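Taller Arboleda / Incidencias
Ticket 121
Asunto: pinza de mano, las almohadillas no cierran paralelas y sueltan pelusa
Abierto por: Maëlle Hiebert
Asignado a: Harpreet Li
Estado: abierto (reabierto una vez)
Prioridad: media
Etiquetas: pinza, almohadillas, casquillos, Vonis

Maëlle Hiebert
Abro esto porque llevo dos tardes perdidas. La pinza de mano cierra torcida. Se tocan primero las esquinas de abajo y arriba queda luz. Con piezas gordas ni se nota, con una tarjeta o una arandela se escapa siempre. Aparte el forro se está deshaciendo, dejo pelusa en todo lo que cojo.

Lo que he probado ya:
- apretar los tornillos de las dos almohadillas. Nada
- aflojar y volver a apretar con la pinza cerrada sobre un taco. Mejora un rato, luego vuelve
- cambiar el muelle por el otro de la caja. Igual, y encima va más duro
- limpiar con cepillo de dientes. Sale más pelusa todavía

Dedos: los impresos en marzo, archivo dedo_v4. Casquillos de latón metidos a presión. Gatillo Vonis, el de serie.

Harpreet Li
Cuánto es "queda luz"? Mídelo con galgas si puedes. Y dime si el juego está en la almohadilla o en el brazo entero, son dos averías distintas. Sujeta el brazo con una mano y mueve solo la punta.

Maëlle Hiebert
No encuentro las galgas. Con hojas de papel: entran 4 arriba, abajo no entra ninguna. Papel normal de impresora.
Moviendo la punta: la almohadilla izquierda no se mueve nada. La derecha un pelín, pero creo que es el brazo entero que baila en el casquillo. No lo juraría.

Éabha Mac Mathúna
Me meto. A mí me pasó con el juego anterior y era el agujero del casquillo, se había ovalado. Los metí con el soldador demasiado caliente y el plástico cedió por un lado. A ojo no se ve, hay que sacar el pasador y mirar si el casquillo gira con el dedo. Si gira, imprimir otro brazo, no hay pegamento que valga (probé dos).

Harpreet Li
Antes de sacar nada: foto de la pinza abierta, desde la mano, con las dos almohadillas enteras. Quiero ver los bordes del forro y si las dos tienen la misma inclinacion.

Maëlle Hiebert
Va. En la mesa de trabajo, abierta, sin coger nada.

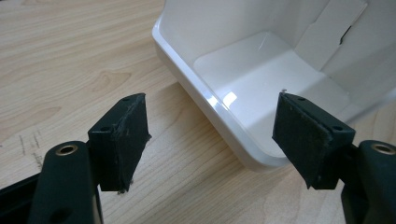
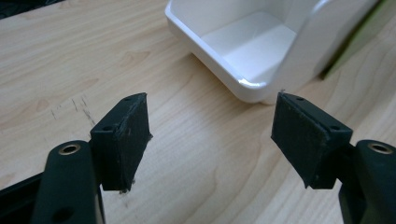 Sigo. He sacado el pasador del lado derecho. El casquillo gira. No mucho, pero gira, con la uña lo muevo. El izquierdo está clavado. Así que Éabha tenía razón, al menos en ese lado.

Lo del forro lo veo aparte. No se despega del centro, se deshilacha por los bordes. Lo corté con tijera en su día y se nota. Si lo vuelvo a poner, qué uso para cortarlo?

Harpreet Li
Vale, el borde está para cambiar. Cuchilla nueva y regla metálica, una sola pasada apretando, nada de serrar. Y corta el forro un poco más pequeño que la cara, que no asome por abajo. Si asoma, al rozar con la mesa se abre otra vez.

Del brazo: imprime otro derecho. En realidad los dos, que salgan de la misma tanda, si no luego uno encoge distinto y estamos igual. 60 % de relleno en la zona del casquillo, el resto me da lo mismo. El perfil está en la carpeta compartida, Vakow/pinza/perfiles. NO el que se llama "rapido".

Brittany Cormier
La impresora grande la tengo cogida hasta la noche con las piezas de Bunance. La pequeña está libre pero ojo con la primera capa, hay que limpiar la cama antes. El filamento verde está en la caja seca, el negro se acabó. Apunta los gramos en la hoja por favor!!

Maëlle Hiebert
Uso la pequeña. Gracias

18 de agosto de 2018
Maëlle Hiebert
Actualización. Brazos impresos, los dos. El primero salió con la base levantada, a la basura. Segundo intento bien.

Casquillos: soldador a 200, empujando despacio contra la mesa con un taco plano encima para que entre recto. El izquierdo perfecto. El derecho me quedó un pelo hundido, lo saqué empujando por detrás antes de que enfriara. No gira, comprobado con la uña y con alicate.

Montado con los tornillos viejos. Prueba de papel: arriba entra una hoja justa, abajo ninguna. Mucho mejor, pero cero no es.

Harpreet Li
Una hoja me vale. Lo que queda puede ser el grosor del forro. Cámbialo y vuelve a medir. Limpia bien la cara antes, alcohol, y quita todo el adhesivo viejo, si queda un resto en una esquina la almohadilla te sale inclinada y vas a pensar que es el brazo otra vez.

Maëlle Hiebert
El adhesivo viejo es un infierno. Media hora para una cara. Con alcohol se pone blanco y se hace bolitas, al final con el canto de una tarjeta de plástico.

Forro nuevo puesto en las dos. Cuchilla y regla como dijiste. Dejado con un sargento encima mientras comía.

Prueba de papel: ni arriba ni abajo. Coge la arandela. Coge la tarjeta también si la entro de canto, de plano todavía no, pero de plano nunca la cogió.

Cierro.

Colton Pelletier
Reabro, perdón. La usé después de Maëlle y el gatillo se queda a medio recorrido al soltar. No siempre. Una de cada pocas. No la he golpeado ni nada.

Maëlle Hiebert
Qué muelle tiene puesto? Creo que dejé el duro...

Colton Pelletier
El duro no, el otro. El duro estaba suelto en el cajón.

Harpreet Li
Brazos nuevos, puede rozar el interior del brazo con el cuerpo. Los viejos ya tenían esa cara gastada de usarlos. Mira si hay polvillo verde junto al pasador. Si hay, lija fina, dos pasadas, y nada de aceite que el forro se lo bebe.

Colton Pelletier
Hay polvillo. En el lado derecho sobre todo. Lijado. De momento suelta bien, la dejo en el estante de siempre y que alguien más la pruebe antes de cerrar.

Éabha Mac Mathúna
La pruebo yo el lunes. Pregunta: los brazos viejos los tiro o alguien los quiere para medir el agujero?

Harpreet Li
Guárdamelos. Quiero medir el derecho y corregir el diámetro en el v5.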